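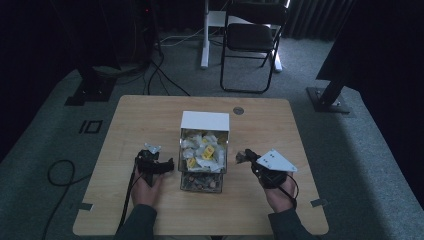
Section 4: Setting up the Drolline for your first session

Now for the fun part! By this stage you should have the Drolline practice player installed, your headphones plugged in and at least one album in your library. This section takes you through loading a tune, slowing it down, looping a phrase and saving the whole lot so you can come back to it tomorrow. We've used "Cunetti", the Donnie Purves quartet tune that comes with every copy, but the steps are the same for anything you load yourself.

Before you start

Have your instrument tuned and to hand. The player tunes to A = 440 unless you change it, and older records often sit a shade sharp or flat, so expect to use the Fine Tune control a fair bit if you like the early stuff.

Caution: turn your headphone volume right down before you open a tune for the first time. Some live recordings start with a cymbal crash, and it is a nasty surprise at full level.

4.1 Loading a tune

1. Open the Library tab and tap Browse.

2. Pick a tune. The free Nendport collection holds 1,899 tracks, sorted by lead instrument, and it's well worth an evening's wandering on its own.

3. Wait for the green bar under the title to fill. The player is working out the beat and the key, and a long track can take a minute or two.

4. Check the tempo shown at the top left. "Cunetti" should read 228, and yes, that really is how fast they play it.

Note: if the number looks exactly half or double what you'd expect, tap it once. Ballads with brushes and very quick bebop heads are the usual culprits.

4.2 Slowing it down

5. Drag the Speed slider to 50 per cent. The pitch stays put while everything else relaxes, and suddenly you can hear what the saxophone is doing in the turnaround. It's lovely.

6. Play the first chorus through without your instrument. Sing along if you can bear to.

7. Play it again, this time joining in on the long notes only. Leave the runs for later.

8. Move the slider up in small steps once the phrase feels easy. Small means two or three per cent, and if you lose it, go back one step and stay there for a while.

Caution: below 30 per cent the bass starts to sound smeared. You can still pick out the melody, but don't trust the bass notes at that speed – check them again at 60.

4.3 Looping a phrase

9. Tap the screen at the start of the phrase you want and tap again at the end. Two orange flags appear.

10. Nudge the flags with the arrow keys until the loop comes round cleanly. Try starting half a beat early. Jazz phrases love to begin before the bar line, and a loop that starts dead on one will chop the front off.

11. Give the loop a name. "Bridge, second time" will mean something to you next week; "Loop 4" won't.

Note: you can keep up to 2,000 loops in one library. Daranee Meesuk, who tested the Cervantes update for us on trumpet, got well past halfway and reported no slowing down at all.

4.4 Muting an instrument

Open the Mixer and you'll find a fader each for drums, bass, piano and lead. Pull the lead right down and you have a rhythm section all to yourself! The separation is best on studio recordings from the last few decades. On mono records you'll hear a ghost of the soloist behind the piano, and no setting will get rid of it completely.

Pianists should pull down the piano fader and leave the lead up at first. Comping behind a real soloist, even one who can't hear you, teaches you a great deal about when to leave gaps. Oranuch Nakpan's two chorus solo on "Cunetti" is terrific for this, with plenty of space in the first half and almost none in the second.

4.5 Saving your session

Press Save at the bottom of the screen. Your speed, loops, tuning and fader positions are all stored together under the name of the tune. To open the session on another device, sign in there and choose Fetch Sessions from the Library tab.

Caution: Clear All removes the loops for the tune you have open, and it can't be undone. Save a copy first if you've put any work in.

If something sounds wrong

Clicks at the join of a loop: switch on Soft Edges in the Loop menu.

Everything a semitone out: check whether Transpose is set for B flat or E flat instruments.

Sound lagging behind the screen: wireless headphones are nearly always the cause, so use a cable for practice.

Count-in missing: the count-in is turned off for loops shorter than two bars. Section 5 shows you how to switch it back on, along with the trading fours setting.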